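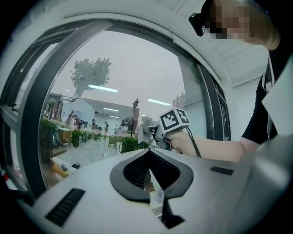
Mereana Ellery 来信问，既然你们对什么都不肯打包票，那家长凭什么把孩子的周末交给你们？

这封信我们贴在办公室门后，贴到现在。它问得有道理，所以关于我们的介绍就从它写起，校史往后放。

Grorka 写作学校教中文写作，学生从小学四年级到成年人都有。学校在 Vovberg 路上，二楼，楼下是一家修表铺和一家卖种子的店。我们没有分校，外面若有人说自己是 Grorka 的加盟点，请不要交钱，也麻烦告诉我们一声。

先说我们不信的东西。

我们不信“三十天提分”。作文分数受题目影响，受阅卷人影响，也受孩子那天早上睡没睡好影响。一个学生期中比上次高了六分，我们当然高兴，可要说这六分里有几分是我们教出来的，我们说不清，也怀疑别家说得清。所以墙上没有喜报，宣传册里没有分数对比。招生的同事为此抱怨过好几回，认为我们把最好卖的东西藏了起来。

我们不信好词好句本。早年我们也发过，一人一本，封面挺漂亮。结果收上来的作文里，每个奶奶都满脸皱纹像沟壑，每场雨都像断了线的珠子。有个男孩写他外公，也照着沟壑写，后来聊起来才知道外公今年五十六，脸圆圆的，爱骑摩托车。那篇重写以后好看多了，至于考场上能不能多拿分，我们不敢说。

我们也不太信“激发兴趣”这四个字。有的孩子就是不喜欢写作，上完一年还是不喜欢，但能把一件事从头到尾讲明白了。我们觉得这也算学到了东西。有家长不同意，转去了别处，我们照章退费。

再说我们做什么。

每周一次课，两小时。前半段读，读完整的文章，不读节选；后半段写，写完当场念。念的时候老师不打断，同学可以问，但只许问看不懂的地方，不许评价“写得真好”。这条规矩常被新来的老师忘掉，也常被学生举手纠正。

作业每周一篇，字数不限，有人交过四行。老师用铅笔批改，不打分，不写“继续努力”。批语里至少要有一个真正的问题，比如：“你说弟弟生气了，他当时在干什么？”学生下次上课要回答，口头也行，写下来也行。

班级人数上限是九个。想过扩到十二个，试了一学期，念作文的时间不够，又改回来了。

关于数字，有人喜欢看，我们也列几个。学校目前在读学生284人，阅览室藏书1579册，其中可以外借的410册，其余只能在馆内翻。这些数字说明不了教学质量，书多的地方也有人不读书。去年有一家叫 Gallegos 的咨询公司上门，建议我们把藏书数写成“海量”，我们谢过他们，没有续约。

关于老师。全职老师都要先旁听一个学期，再试讲，试讲由学生提问。我们不把“名师”印在课表上。谁带哪个班，开学前一周公布，可以申请调换一次，理由写一句话就行。老师们各自的文章放在阅览室靠窗的架子上，写得好不好，请自己判断。其中有两位的小说我们内部争论很大，至今没有结论。

关于教材。我们用的是自己编的讲义，名叫《Irnivov 读本》，名字来自第一册里一篇讲小镇的课文。读本目前出到第五册，第三册错字最多，正在重排，四月换新。手里有旧版的同学拿来免费换，写满了笔记舍不得换的，领一张勘误表。讲义不对外出售，网上卖的扫描件缺了后面的练习。

关于收费。试听一次200元，报名后从学费里扣；不报名也不会有人追着打电话。学费按学期收，不办年卡，不搞充值赠送。中途退课，按没上的课次退，讲义不收回。兄弟姐妹同报没有折扣，这一点被问得很多，答案一直没变。

关于机器写作。学生会用，我们知道。我们试过检测软件，把一位老师手写的旧文章放进去，结果判成机器所写，从此停用。现在的办法很笨：课上写，当场念，念完答问。自己没写过的东西，多问两句，多半就答不上来了。这个办法也有漏洞，口才好的孩子容易混过去，我们还在想。

关于校史，简单交代。学校最早是一间借来的教室，两位老师，一块白板。头两年亏钱，第三年不亏了，原因大概是房东没有涨租。有人劝我们把这段写得感人一些，我们看了改稿，觉得不像自己。

回到那封来信。凭什么交给我们，我们给不出一句漂亮的回答，只能请您来坐一堂课，坐后排，别替孩子举手。听完觉得不值，就走。Mereana Ellery 后来听了两次，第二次带了本子，记了满满三页意见，其中关于课间太短的那条已经采纳，课间从五分钟改成了十分钟。

来访请走侧门，正门的锁不好用。前台上午十点以后有人，中午照常接待。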